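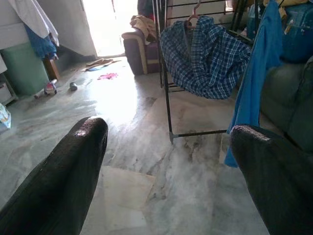 Talenholm, 28 Dec 2023

Hello, and welcome to Trultent! We're a small laundry and clothes care school, and we teach people how to wash, dry, fold and put away their clothes so that they last. That's all we do, and we love it.

The school was started by Kwadwo Ansah, who grew up over his aunt's dry cleaning shop in Dankwa and still can't walk past a crumpled collar without wanting to smooth it out. He ran the first class in his own front room with 7 people and one airer, and most of that group came back for a second go. We've since taught everyone from students leaving home to grandparents who had simply never been shown (and one entire five-a-side team, kit included).

We teach in rooms that look like rooms, with a sofa, armchairs and a tiled floor, and a black metal drying rack standing near the seats where you can get at it. Most of us dry our washing a few steps from where we sit down in the evening, so it makes sense to learn there too. A checked shirt like the blue and white one on the pink hanger is a favourite for the first lesson. The pattern gives you straight lines to follow, and you can tell at a glance if the front is hanging crooked. Do up the top button, give the hem a gentle tug, leave a hand's width before the next thing on the rail. Lovely!

Knitwear comes in week two and it's the lesson people talk about most. A fine knit in a good bright orange is a joy to wear and a pain to dry, and we spend a whole evening on it: how to untwist a sleeve, how to turn a cuff back the right way,
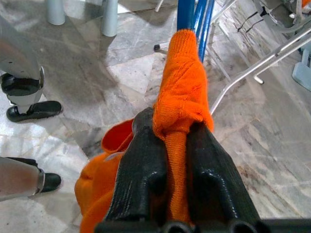 how to spread the weight over a bar so the ribbing doesn't pull long, and when to give up on the rack altogether and lay the thing flat on a towel. Bring your own jumper if you like. We've seen some beauties.

Courses run for seven weeks, one evening a week, and cost £50 with all the hangers and pegs you need. There's also a single Saturday morning on folding for £29, held over at Oltero, and that one fills up fast, so do get in touch early if you fancy it.

We're closed for the rest of December and the kettle goes back on in the new year. Write to us any time, though. Kwadwo reads every message himself and is very happy to talk about wool.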